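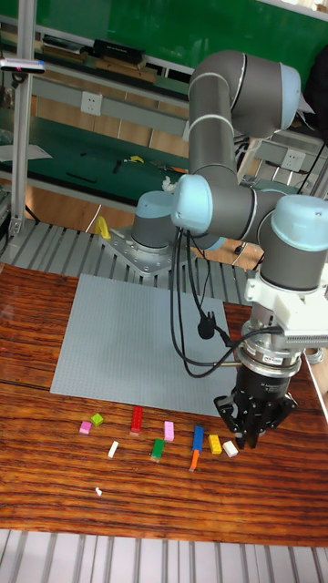 The Wrong Piano

My aunt left me her piano on one condition, and the condition was that I give it away.

She'd written it out on the back of a seed packet, which the solicitor had put in a plastic sleeve as if it were the Magna Carta. The Heitmann upright, number 3352, was to go to me, and I was to see it safely to the chapel on Flirholm, where she'd learned to play as a girl. Then there was a line about feeding the cat. The cat had been dead since I was at school, so I knew it was an old seed packet (broad beans, if you're wondering).

I can't play. I want that clear from the start. I can do the left hand of one carol and the first bit of the thing everybody can do the first bit of. But I'd loved that piano the way you love a big warm dog belonging to somebody else. It lived in her front room in Beltcombe with a runner over the top and a bowl of keys on the runner, and if you stamped past it too hard it hummed at you.

So, February, and me and my brother and a hired van with a heater that only did feet. It took us most of a morning to get the thing down her front path, mostly because my brother kept stopping to have ideas. He had an idea about a plank and another about a duvet. The man from next door came out and watched us with a mug in his hand, and when we'd finally got it up the ramp and strapped in he said, "You know it comes apart," and went back inside.

We made Saltville by three. If you've never been, it's a car park with a harbour attached. The ferry is small and smells of chips, although it doesn't sell any, and the woman in the ticket hut had to look up what to charge for a piano. She went through the whole card. There was a price for a calf and a price for a coffin. In the end she put us down as a calf.

"Does it need a return?" she said.

"No," I said, and I went a bit wobbly, I don't mind telling you. I had to go and look at the lifebelts.

It's a slow crossing. My brother slept in the van with his mouth open and I stood at the rail with my hands up my sleeves, thinking about Sunday teas. She used to play after the washing-up, never before, and always with her cardigan pushed up to the elbows like a vet. There was one note near the top that stuck. She'd play straight over it, and just at the place where it should have been she'd sing it instead, one little "la", and carry on. I was quite old before I found out that other people's pianos had that note in.

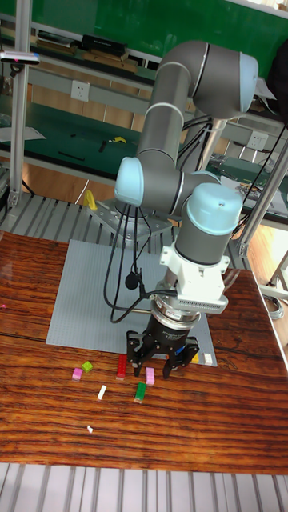
Flirholm comes up late, and there isn't much of it when it does. My aunt always called it "the island" in a voice that made you expect cliffs, eagles, possibly a volcano. What I got was low and flat and the colour of old pans. Think of one of those grey plastic baseplates, the sort you push toy bricks on to, lying on a polished wooden table with all its little studs showing, and you've pretty much got the view from the boat, except that the studs were chimneys and somebody had put a cow on it. I laughed out loud. Then I felt disloyal and told the cow I was sorry.

There were four people waiting on the slip with a hay trailer, and they had that piano off the van and up the hill before my brother had found his gloves. They'd obviously talked it all through. One of them walked backwards the whole way shouting "Left!" and they went right every time, and it worked perfectly.

The chapel was one room with a stove going. They'd cleared a space for us by the window. And on the other side, against the far wall, with a runner on top and a vase on the runner, was a piano.

"You've already got one," I said.

"Oh, that," said the woman with the key. She had a lovely big slow voice. "That's on its last legs, that. We've had it since before I was married. It'll go for firewood if no one wants it."

I went over to be polite, really. Same dark wood, same curly brass bits for candles. Heitmann, in gold, with the H half rubbed off. I lifted the lid the way my aunt had shown me when I was small, and there's the number, stamped in the wood inside.

3352.

I read it out. Then I went back across the room to the one we'd just dragged over the sea at calf rates, and I lifted that lid as well. 2144.

My brother said a word you shouldn't say in a chapel.

It took a pot of tea to get to the bottom of it, and I'm still not sure we got there. The woman with the key thought there'd been a tuner, years back, who used to take pianos over to Saltville in the summer and do them up in a shed. He'd had my aunt's and he'd had the chapel's, and it was possible (she put this very delicately) that he'd been a drinker. Two brown pianos went out and two brown pianos came home. And my aunt, who could tell you from the next room if you'd taken the bigger biscuit, had sat down to the wrong one and either never noticed or never said.

I've gone back and forth on that. She'd kept the receipt, you see. It was in the piano stool with her hymn book, and the number on it was 3352, clear as anything, and she must have opened that lid a hundred times to fish out pencils. I think she knew. I think she knew by the end of the first tune, and she thought of the chapel with her good one in it, and kids getting lessons on it, and she put her cardigan sleeves up and left things where they were. And then wrote me a seed packet.

My brother thinks the tuner just got the paperwork muddled.

Anyway, there we were with a boat at half past five and one piano too many. They wanted the new old one, which had been kept dry and held its tune. They were quite keen to be rid of the old old one. The woman with the key asked if I'd like to try it first, and everyone stood round the stove not looking at me, and I sat down and did my left hand of the carol. Then I went up the top end, one finger, key by key, to see.

Every note worked. I sang one of them all the same.

We were a calf going back as well.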